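Workshop notebook, Truvbridge legal rights drop-in
January 2026

Second pass at the contract-reading session for home care and domestic workers. Eighteen signed in, 20 chairs out, so the back room is big enough and we can stop asking for the hall.

Opened with the pay slip exercise. The old handout still has the deductions in one lump, and people lost time trying to work out which part was lodging and which was the agency fee. Split these before next time. The Nepali version has the lodging line in the wrong place as well. Tagalog and Amharic are fine.
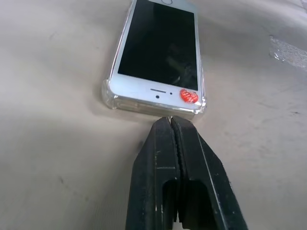 Passport section went long. Several people asked what to do if the employer says the passport is being held "for safety." Our sheet says to ask for it back in writing and keep a copy of the request. One woman pointed out that she has no way to print anything at the house and the employer reads her mail. We need a line on sending the request by text message and saving the date it was sent. Check with the legal desk whether a text counts as written notice under the standard contract. I said I thought so but would confirm.

Hours log: the weekly grid works better than the daily page. Nearly everyone left night calls off until prompted. Add a row for them. On the sample log the total came to 60 hours against a contract that says 48, and that got the best discussion of the session.
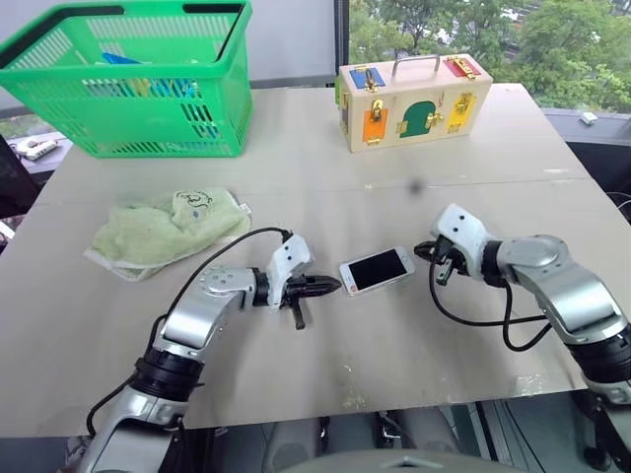 The Tastemel agency contract came up again. Clause 18 lets them move a worker to another household without her agreement. Two more people have it, same wording. Copies are in the folder with names blacked out. The Wei contracts don't have this clause, at least not in the ones we hold.

Hotline cards: 747 left from the October print run. Number is still good. Small type is hard to read, so go up a size on the reprint and drop the logo if it won't fit.

To do:
Fix pay slip handout, all languages
Ask legal desk about text messages
Night row on the hours grid
Book interpreter for the next session, full two hours this time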